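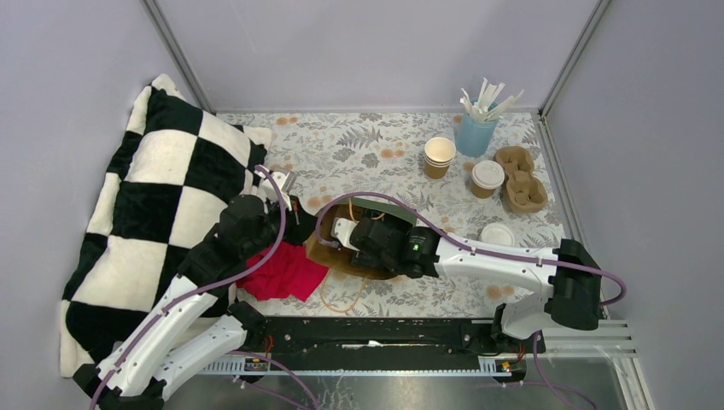
4.3 Arrêt intempestif du bras droit

Figure 4. Poste bimanuel, tâche café : gobelets, couvercles, chiffon rouge, nappe à motif floral. Câbles violets le long des deux bras.

Sur 300 essais, 11 arrêts de sécurité, dont 7 sur le bras droit seul. Toujours la même signature – pic de couple au poignet, puis perte de communication, puis freinage. Première hypothèse : collision avec la nappe. Écartée, les efforts mesurés à la pince restent faibles. Deuxième hypothèse, retenue : traction du câble quand le poignet tourne au delà de sa plage habituelle. Défaut reproduit à vide par Fang, bras droit seul, sans objet.

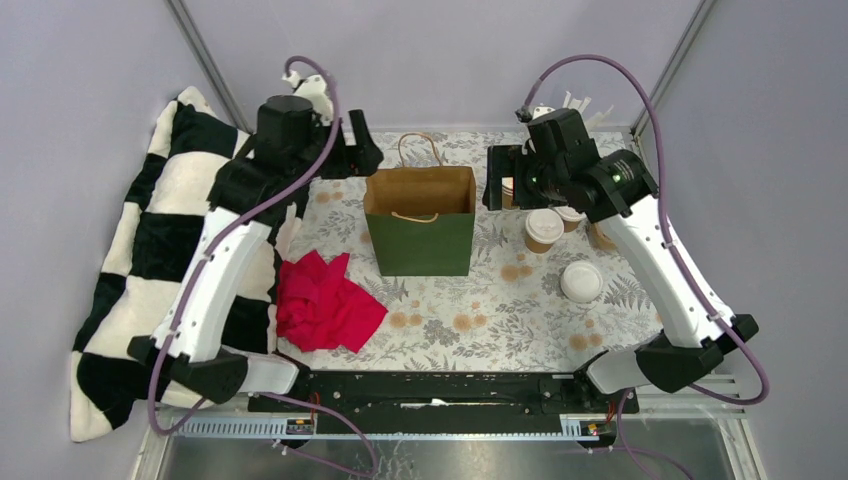
Le bras gauche présente le même cheminement de câble mais ses arrêts ont une autre cause (dépassement de délai côté contrôleur Remero). Correctif provisoire : rotation du poignet bridée par logiciel, boucle de câble rallongée. Aucun arrêt de ce type depuis, sur une série plus courte il est vrai. Reste à verifier la tenue du connecteur – essais d'endurance prévus chez Siremitz.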